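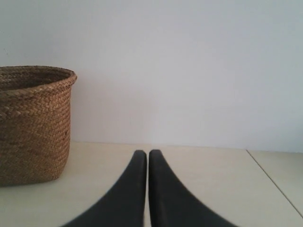
Brornuveck sets budget for basket handling cell

Brornuveck has approved the purchase of one automated handling cell for its woven goods line, with delivery planned for December. The order covers an arm, a two-finger gripper, a wrist camera and two fixed cameras. Zarunell will supply the arm and Hassanpour the gripper fingers.

The specification was drawn up around plaited baskets with a rolled rim, which vary in outline from piece to piece. Fingers must close on the rim without crushing the braid. Suppliers were asked to quote for a single basket standing upright on a plain pale surface, close to a wall.

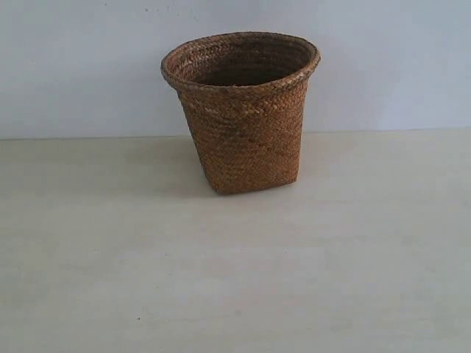

Woven basket with rolled rim, wider at the mouth than at the base.

Bids were compared on cost per hour over 300 shifts. Spare fingers are priced separately, as the pads are treated as a consumable. The budget allows for 336 hours of set-up and testing, of which 247 are charged to the supplier. Any further hours will be met from the maintenance account.
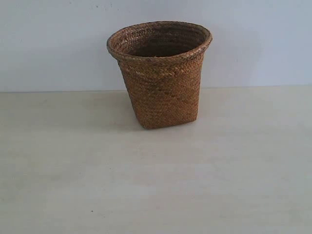

Camera and lighting costs

Lighting was moved out of the main order after the first round of quotes. Dark strands and the shaded interior call for even light from the front, and the lamps will be bought through Drivavach on a separate contract. Cable runs and guarding are included in the main price. Training for operators is not.

A second cell remains unfunded. The firm will decide on it once the first has handled 400 baskets under normal working conditions.

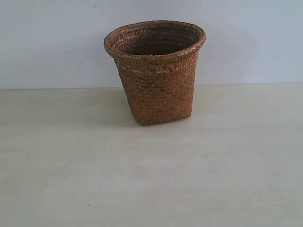
Upright basket on a pale tabletop, with diagonal weave on the front face.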